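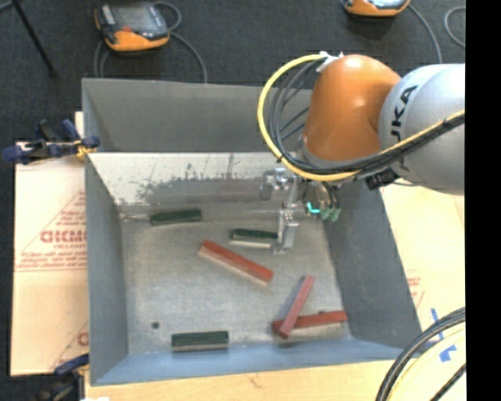

Section 4. Recovering from a failed pick

4.1 When to use this section

Use this section when the Risham bin picking cell stops in the middle of a pick and the pendant shows fault 3387, "Grip not confirmed". The fault is raised when the gripper has been told to close and the finger position does not match the width of the block the Triro vision software selected. The arm holds its position and the brakes are applied. The gripper keeps whatever force it had when the fault came up, so a block may still be held between the fingers.

The most frequent causes are:

Blocks lying across one another. The software picks a block that is partly covered, and a finger comes down on its neighbor.
A block resting on top of another block that the software has taken for floor.
Old block dimensions left in the part file.
A bin that has shifted under its clamps after calibration.

CAUTION: Do not reach into the bin while the drives are on, even if the arm is standing still. A held block can drop without warning, and a cleared fault can restart the pick sequence if the cell was left in automatic.

4.2 Clearing the fault

1. Press the emergency stop on the pendant. Confirm that the drives are off.

2. Turn the mode switch to T1 (manual, reduced speed) and take out the key.

3. Look into the bin from the side opposite the arm. Note which block the gripper was going for and whether any other block touches it.

4. Release the emergency stop, acknowledge the message and hold the enabling switch in its middle position.

5. Jog the arm straight up in tool coordinates. Stop when the fingers are clear of the bin rim. If a second block comes up with the first, stop at once and go to 4.3.

6. If the gripper is holding a block, lower it over an open part of the bin floor and open the fingers from the gripper menu.

7. Move the arm to the Home position.

8. Press the emergency stop again before you touch any of the blocks.
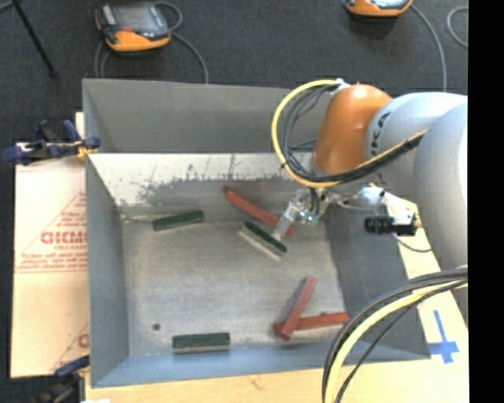 Figure 4-1. Green block in the gripper with a red block partly beneath it. Two more red blocks are crossed at the lower right of the bin floor.

NOTE: Steps 5 and 6 must be done in tool coordinates. In joint mode the wrist swings on the way up and the fingers can strike the sloped wall.

4.3 If a block is wedged

Do not pull upward. Jog down 4 mm, open the fingers, and only then raise the arm. If the fingers will not open, leave the drives off and shut the air supply valve marked Remberg. Support the block from below with the long-handled tongs before you vent the line – the fingers lose force as the pressure falls.

4.4 Before you restart

1. With the drives off, separate any blocks that are crossed or stacked.

2. Check that the clamps are tight and that the bin does not move when pushed by hand. If it moves, repeat the calibration in Section 2.

3. Check the cables at the wrist for snags. They should follow the arm without pulling on the gripper connectors.

4. Open the part file and confirm that the minimum match score is 83. Lower values let the software accept partly covered blocks.

5. Run one pick in T1 with the enabling switch held. Go back to automatic only if the block is lifted and set down with no message.

If fault 3387 comes back on the next pick, do not keep acknowledging it. Save the log and send it to Fuseini Addo at the Kennedy service desk with the software version and the time of the fault. The log holds the last 700 events and older ones are overwritten, so save it before any further test runs.

Section revised 30 November 2022. Step 5 in 4.2 replaces the automatic retract used in the May issue.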